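4.2 Teaching the two arms to tidy up

We gathered 2,347 demonstrations at our Pratdale bench, all with two arms, a dish rack and whatever tape we had in the drawer. I kept the black cloth on throughout - it hides very little, and the rods of the rack still fool our depth estimates.
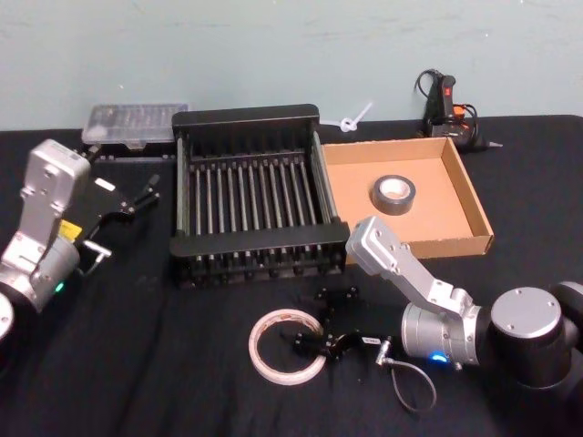
Figure 3. The bench, seen from the head camera.

Why use two arms for such small objects? One arm can hold the rack still while the other puts something in it, and our policy learns that split by itself.

We then trained again on 528 demonstrations, this time with the wrist views added. A roll of tape between open fingers is much easier to judge from close up.

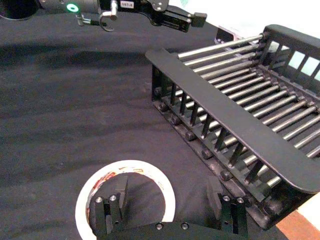 Mireille Delorme thought the smaller set was still too kind to us, and asked for 148 trials with the rack turned by hand. We ran them all, and dropped 9 for a loose cable.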